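Friday, February 22, 2002

Sold the Flomareck. All 100 shares, at 11, which is what I paid in May, so after commissions I have had nine months of worry and am out the price of a decent lunch. The broker's letter called it a "sideways holding." I have relatives like that.

Naturally it went up before the close. I checked twice, then cleaned the oven.

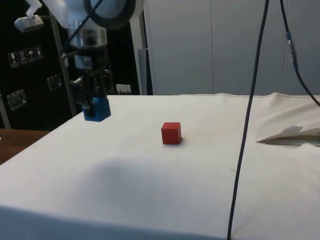
Blue cube, held up over the table.

So there is 900 from the savings jar plus the Flomareck money, and the question is Widus or Yammine. Widus pays a dividend and makes something to do with valves. Yammine pays nothing and has a very handsome annual report with a sailboat on the cover. I read the whole thing on the bus to Brindville and still couldn't say what they sell. Debt was on page 8, in small type, under the sailboat people.

Leaning Widus. I leaned Flomareck too, so the leaning should be discounted.

Everyone on television says the recovery has started. They said it last spring as well, in the same ties.
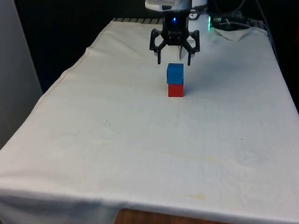
Fadi Kassab told me over the phone that I should buy neither, put the lot in an index fund and stop opening the business section until Christmas, and that a dividend from a company I can't explain is still a company I can't explain. I said valves. He said what kind of valves.

Must look up what kind of valves.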